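HOSP 221 - Laundry and Garment Care
Unit 4: Caps and Other Shaped Headwear
Instructor: Uchenna Nwankwo

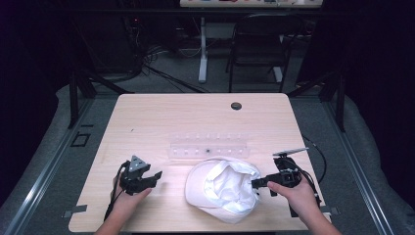
Shaped headwear differs from flat goods in one respect that governs everything in this unit: the article has a form that must survive cleaning. A towel can be folded along any line. A cap has a crown, a brim and a sweatband, joined at seams, and each part responds to handling differently.

4.1 Terms

Crown: the part that covers the head. On most caps it is made of several panels meeting at the top. A structured crown has a stiff backing behind the front panels. An unstructured crown has none and will collapse when set down.

Brim: the projecting front piece, also called the bill or visor. The insert is usually plastic, but older caps may contain cardboard. Cardboard inserts soften and delaminate in water.

Sweatband: the strip sewn around the inside of the opening. It carries most of the soil.

Seam tape: narrow tape covering the panel seams on the inside.

Closure: the adjustment at the back - snap, strap, buckle or hook-and-loop. Fitted caps have no closure.

4.2 Receiving and inspection

Work on a clear, dry, light-colored surface. Put nothing on it that could mark white fabric. Check the tabletop for pen marks and residue first.

Turn the cap over so that the opening faces up. Hold the crown from the outside with one hand and open the rim with the other. Inspect in this order: sweatband, seam tape, crown panels from the inside, underside of brim, topside of brim, outside of crown.

Record the following on the intake slip:

Fiber content, from the label if legible
Structured or unstructured
Brim insert, if known
Stains, by location
Loose stitching, by location
Closure type and condition

If the label is missing, treat the cap as wool blend with a cardboard insert until tested. To test the insert, flex the brim gently and release. Plastic springs back. Cardboard gives slowly and may creak or hold a slight crease. Do not flex a brim that is already creased.

4.3 Stains on white caps

White fabric shows three kinds of discoloration that are often confused.

Perspiration staining is yellow to tan and follows the sweatband, often spreading upward into the front panels. Use an enzyme detergent in cool to lukewarm water. Chlorine bleach is not used, as it can deepen the yellow and weakens the stitching.

Oil from skin and hair is gray or translucent and sits at the rim and along the edge of the brim. Use a small amount of dish detergent, worked in with a soft brush.

Storage yellowing is even and has no clear edge. Oxygen bleach at the label dilution may reduce it. Record the condition before treatment and again after drying.

Treat from the inside wherever possible. Brush along the weave.

4.4 Hand washing

Fill the basin deep enough to cover the crown. For a cap with a cardboard insert, do not immerse; sponge the crown and sweatband and keep the brim dry.

Submerge the cap, press water through the crown and allow it to soak. Clean the sweatband first. Rinse until no suds remain in the seam tape. Press the cap between two towels. Do not wring it. Wringing twists the panel seams, and the distortion is difficult to remove once dry.

4.5 Reshaping

Reshape while damp. An unstructured crown will be a loose mass at this stage and has to be opened by hand.

Reach inside and take hold of the fabric near the rim. Steady the outside with the other hand and work around the opening in short steps, pulling the rim outward until the sweatband lies flat. Push the crown up from the inside with the fingers spread. Smooth each panel toward the top. Set the curve of the brim last, with both hands, keeping the sides even.

Fill the crown with a rolled towel or place it over a form. Air dry away from direct heat. Tumble drying is not used for any cap in this unit.

4.6 Storage

Store caps crown up on a shelf, or nested one inside another if unstructured. Limit a nested stack to 4 caps - taller stacks press the lower brims out of shape. Structured caps should not be folded inward at the front, although many are shipped that way.

4.7 Practical exercise

Work in groups of 2. One student inspects and reshapes, the other completes the intake slip. Exchange roles for the second cap. Bring the cap you washed in the previous session if it is fully dry.

Slips are due 4 June 2018 in Room 2337. Write legibly and include the fiber content on every slip, even where the entry is "unknown."

Reading for the next unit: the handout on felt and straw hats, sections on steaming and blocking.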